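Pulleo wants $40 a month to tell me when to water my plants. A thread, because I read the terms so you don't have to.

1/ The pitch: you answer 11 questions, they send a "care calendar" for every plant you own. Mine arrived Mon 26 October. Every plant got watered on the same day. Every single one.

2/ I put in a cactus and a fern to see what would happen. Same day, same amount. The fern got an extra leaf emoji.

3/ Their site says the schedules are "tested in 300 homes." Which homes? Facing which way? With the heat on or off? I asked. Support sent me a link to the page that says 300 homes.

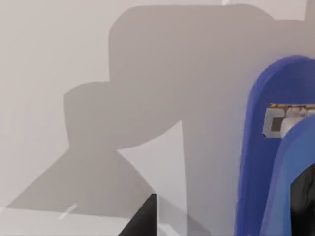
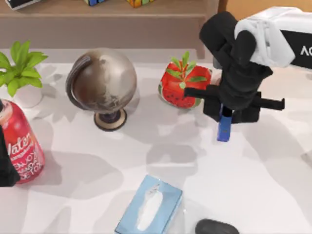

4/ Watering by calendar has always been shaky advice. Soil dries at its own pace, and a plant in July drinks a lot more than the same plant in a dim room in winter. Something with broad, pointed leaves fanning out in a rosette, like the green one in the pot at the back of the white table, can have a leaf drooping for too little water or for too much. Pulleo's fix for drooping is "add a cup." Good luck with that.

5/ Skarau at least sells you a moisture probe. I've had one for 9 weeks. It says "moist" in potting soil, "moist" in gravel, and "moist" in a bag of rice.

6/ Several of you asked about Fillau pellets. I'm not buying food for a plant whose main problem is that I water it too often.

7/ What I do now is stick a finger in the dirt. Dry down to the second knuckle, it gets water. Otherwise I leave it alone and go do something else.

8/ Canceling Pulleo takes a phone call, by the way. Weekday mornings only. I'm on hold as I type this.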